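FOR IMMEDIATE RELEASE
March 10, 2026

Skellbridge Textile Bank to Open Second Collection Point in Zevetdale

Household bedding and knitwear to be accepted alongside coats and children's clothes

ZEVETDALE – The Skellbridge Textile Bank will open a second collection point in Zevetdale this spring, giving residents on the east side of the river a place to drop off clothing and bedding without making the trip to the main depot on Vaten Street.

The new site is in the former shoe repair shop next to the Lubis Road bus stop. It will take the same items as the main depot, with two additions: adult knitwear, which the Textile Bank stopped accepting last August when its shelves were full, and quilts and bedspreads of any size.

Donated items are sorted at Vaten Street and passed on free of charge to households referred by schools, clinics and housing offices. Items that cannot be worn or used again are sold to a recycler by weight, and the money goes toward rent and laundry costs.

"Our intake has always leaned heavily toward the west side, and the reason is plain enough. The depot is there and the bus to it takes two changes," the Textile Bank said in a statement. "People in Zevetdale have asked for a closer drop-off for a long time. The Lubis Road shop is small, but it is on the ground floor and it has a door wide enough for a cart."

The collection point will be open 25 hours a week during its first season. Hours will be posted on the door and on the Textile Bank's website before opening. No appointment is needed for donations of up to five bags. Larger donations, including house clearances, should still go to Vaten Street, where there is room to unload a van.
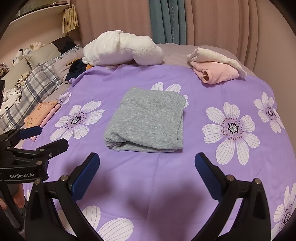 By the Skellbridge Textile Bank Press Desk

What to bring

Clothing should be clean, dry and folded, and packed in bags that can be tied shut. Sweaters and other knits are best folded flat. Knits that have spent months on a hanger often arrive with stretched shoulders, and many of those end up with the recycler.

Quilts, blankets and bedspreads should be washed before they are brought in. Small repairs are fine. Printed and plain covers are both welcome, and there is no need to match sets. Sheets and pillowcases are accepted in any size, but a note with the bed size pinned to the bag saves a good deal of measuring at the sorting table.

The Lubis Road shop cannot take pillows, mattress toppers, electric blankets, carpets or curtains with hooks still in them. Shoes will be accepted in pairs, tied together by the laces or with string. Single bags left outside the door when the shop is closed will be treated as trash, as they were at Vaten Street – rain gets into them overnight and the contents cannot be saved.

Funding and fit-out

The first year of rent at Lubis Road will be paid from the Textile Bank's reserve and from the proceeds of its winter coat sale. The landlord has agreed to a lease of nine months with an option to renew. Work on the shop is limited to new shelving, a counter, better lighting at the back and a ramp at the entrance. The old repair bench will stay and be used for sorting.

A van will move donations from Lubis Road to Vaten Street twice a week. Nothing will be given out directly from the Zevetdale site at first. The Textile Bank will review this after the summer, when it will know how much storage space the shop needs for itself.

Help wanted

The Textile Bank is looking for people to cover the counter at Lubis Road and to help sort in the afternoons. Shifts are two or three hours long. Training takes place at Vaten Street and covers lifting, checking for damage and how to label bags by size and season. Bus fare is reimbursed. Applicants must be 16 or older, and those under 18 need a signed form from a parent or guardian.

Local stores with spare shelving, clothing rails or clear plastic tubs with lids are also asked to get in touch. The shop has space for up to 60 tubs once the back room is fitted out.

Service at the Vaten Street depot will continue as usual during the work, except that the side entrance will be closed while shelving is moved. Donors arriving on foot should use the front door and ring the bell.

About the Skellbridge Textile Bank

The Skellbridge Textile Bank collects, sorts and redistributes clothing and household textiles in Skellbridge, Zevetdale and the surrounding towns. It is a registered nonprofit and does not sell wearable items, apart from its yearly coat sale.

Media contact: Press Desk, Skellbridge Textile Bank, Vaten Street, Skellbridge

###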